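Sending Property to a Prisoner: Frequently Asked Questions

Who can send a parcel to a prisoner?
Anyone on the prisoner's approved contact list. The prisoner must apply first, using the property request form held on the wing. A parcel that arrives without an approved request is returned at the sender's cost.

What may I send?
Only the items written on the approved form. Plain clothing, shoes, spectacles and prescribed supports are the usual requests. Supports and braces, including Bauerfeind products, need a note from the healthcare unit. Food, toiletries and vitamins are refused whatever the packaging. They can be bought through the canteen list.

Can I send books?
Yes, if they are new and come straight from an approved bookseller. Used books are refused. Spiral bindings are removed or the book is returned.

How should the parcel be labelled?
Write the prisoner's full name, prison number and the request number on the outside. Put your own name and address on the back. Parcels without a prison number are not opened.
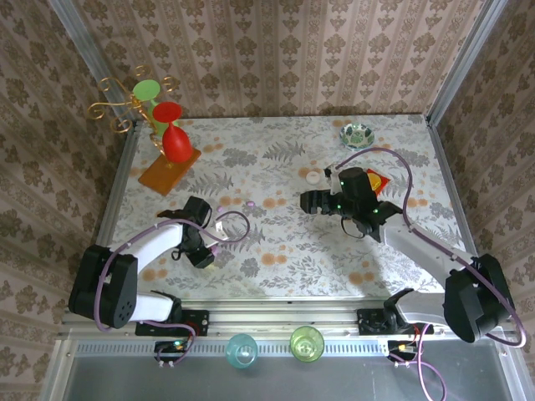
How long do checks take?
Allow six working days from the date of delivery. Every parcel is X-rayed and searched by hand, and two members of staff sign the property card. Parcels delivered in August may take longer.

What happens if a banned item is found?
The item is kept and the whole parcel is held. Drugs, phones, SIM cards and weapons are reported to the police. Sending or carrying these into a prison is a criminal offence, and the sender may also be barred from visits.

Is there a limit on how much a prisoner may keep?
Yes. All property held in the cell must fit into two standard volumetric boxes. Anything over the limit goes into store or is handed out on a visit by prior agreement. Single items valued above £200 are not accepted.

How do I complain about lost or damaged property?
The prisoner should complain first, on the form available from wing staff. If the reply does not settle the matter, write to Iqra Virk, Property Office, quoting the request number and enclosing copies of receipts. Keep the originals.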